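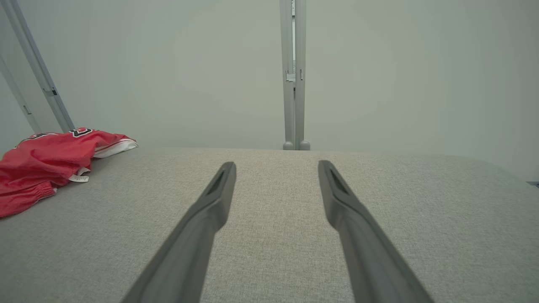 2026年10月1日

接着做 Stetov 那组杂志小插图。一共12张,今天画到第七张,前六张的线稿都扫完了,第二张和第五张要重扫,原因写在后面。

## 纸

Gurnusitz 的棉浆纸用完最后两张,换了 Prarley 的细纹纸,280克。同一瓶墨,同一支笔,线的样子差得挺多:

- Gurnusitz:墨吃得快,线边有点毛,停笔的地方会洇出一个小圆头。
- Prarley:墨在表面停得久,线边干净,但手蹭过去容易糊。第七张右下角就是这么糊的,用刀片刮了,刮过的地方再上墨会发灰。

以后用 Prarley 一律从左上往右下画,手底下垫一张硫酸纸。刮过的地方不要再补墨,等扫描以后在电脑里修。

编辑那边要求整组线条看上去一致,所以前六张和后六张不能一眼看出换过纸。试了两个办法。一个是把墨稍微兑水,比例大概十比一,画在 Prarley 上,线边还是太利,而且颜色淡了,不行。另一个是换旧笔尖,就是抽屉里那支已经磨圆的,效果好得多,粗细也接近。后面五张都用旧笔尖。新笔尖留着画封面试稿。

笔尖用完要马上洗。今天中午吃饭前没洗,回来墨干在缝里,泡了二十分钟才通。

## 第七张

题目是一篇讲搬家的短文,作者在文章里写他把旧房子的钥匙带走了,一直没还。编辑给的方向是“不要画箱子”。

草图做了四个:

1. 一个人站在空房间里,影子是原来家具的形状。太常见,放弃。
2. 一把钥匙长出门牌号。放在版面上缩到邮票那么大以后,门牌号看不清。
3. 人从口袋里掏钥匙,掏出来的是整条走廊,像拉一条手帕。
4. 和3一样,但走廊换成楼梯。

选了3。楼梯的透视在小尺寸里太碎,走廊只要几条斜线和两扇门就够了。门画成关着的。最早的草图里有一扇半开,门缝里有光,读起来像悬疑故事,跟文章的语气不合。

人物的脸没有画五官,只画了侧面轮廓。整组都按这个来,第三张里那个卖伞的人原来有眼睛,已经涂掉了,记得扫描后检查涂白的地方有没有凸起的阴影。

构图上有个问题:走廊往左上走,文章排版是插图在左页、文字在右页,视线会被带出去。翻转以后好了,可是翻转后人物变成左手掏口袋,外套扣子的方向也反了。扣子改成拉链,省事。

## 扫描

第二张和第五张扫出来左边有一道浅灰,开始以为是纸皱了,擦了玻璃以后再扫第一张,灰没了。所以是玻璃的问题,这两张重扫即可,原稿没事。

扫描设置记一下,上次没记,到处找:

| 项目 | 设置 |
|---|---|
| 模式 | 灰度,不用黑白 |
| 分辨率 | 600 |
| 自动校正 | 关 |
| 锐化 | 关 |
| 格式 | TIFF |

黑白模式会把 Gurnusitz 上的毛边切成锯齿,印出来很难看。灰度扫进来再手动压色阶,白场往里收一点,纸纹就没了,毛边还在。压得太多细线会断,第四张雨伞的骨架就断了两处,已从原始文件重做。

文件名还是用“期号_序号_版本”,不要再写“最终”。文件夹里现在有三个“最终”,打开看了才知道哪个是真的。

## 颜色

每张一个专色,整组共用。之前在暗红和墨绿之间定不下来,今天把第一张和第六张各打了一份小样贴在墙上看。

暗红在小尺寸里醒目,不过第六张是讲牙医的,红色一上去就不对劲了。墨绿稳,但和黑线离得太近,隔着两步看基本是一块黑。后来把绿往黄里调,调到色卡册第762号附近,和黑线分得开,也不抢。晚上灯下又看了一次,偏暖,能接受。明天白天再看一遍再定。

用色的面积也要管住。第一张上了将近一半,其余都只有一小块,放在一起第一张像是另外一套。准备改成只有信封上色,背景留白。

第七张的色放在走廊的地面上,人物不上色。试过放在钥匙上,面积太小,像印刷时溅上去的。

## 小丝网

午后用剩下的时间试了 Makhubela 那套感光胶,想给这组做一张附送的卡片。网框是旧的,网布上有上次没洗净的残影,不影响。

第一版曝光过头,细线全堵住,冲不开。第二版时间减了三分之一,线冲出来了,但有一块边角脱膜,估计是刮胶时那边太薄。刮胶要两面都刮,印刷面朝下平放晾干,上次是竖着靠墙晾的,胶往下淌,一头厚一头薄。

印了九张,能看的四张。主要毛病:

- 刮板角度不稳,中间浓两边淡。
- 第三张开始网眼干了,墨里该加点缓干剂。
- 套色没对准,绿色往右偏了一点。偏的这张反而有点意思,单独留着,没混进样张里。

卡片的线不能直接用杂志那版,太细。得另描一版粗的,或者选线少的图。第六张和第九张的草图比较合适,第九张还没画正稿,画的时候把这件事考虑进去。

## 和编辑的往来

上午收到第四、第五张的意见。第四张通过。第五张说“看不出来是在图书馆”,要求加书架。回信说加书架会把画面填满,人就显小了,建议把桌上的台灯换成那种带绿罩子的,再让人物脚边叠一摞书当凳子踩。对方同意先看草图。草图下午发了,还没回。

版面尺寸有变动,第十张从竖的改成方的。草图还在铅笔阶段,影响不大,但原来那个从高处往下倒水的主意用不上了,方格里没有那个高度。想到的替代办法是让水横着走,像桌布一样从桌子一边铺到另一边。先画个小稿看看。

## 待办

- 重扫第二、第五张
- 第一张减色
- 第七张糊掉的角在电脑里修
- 第八张:三个草图,别超过三个
- 第十张方形小稿
- 订 Prarley 纸,顺便问 Gurnusitz 什么时候有货
- 白天再看一次那个绿
- 网框脱膜的那版洗掉,重新上胶
- 2月那组的旧稿还压在平柜最下面一层,找时间拿出来装袋,最上面两张已经有点发黄

补一条:旧笔尖画长弧线时会在转弯的地方打滑,第七张外套下摆重画了一次。转纸,不要转手腕。第八张有一个大圆,先在废纸上练几遍再下笔。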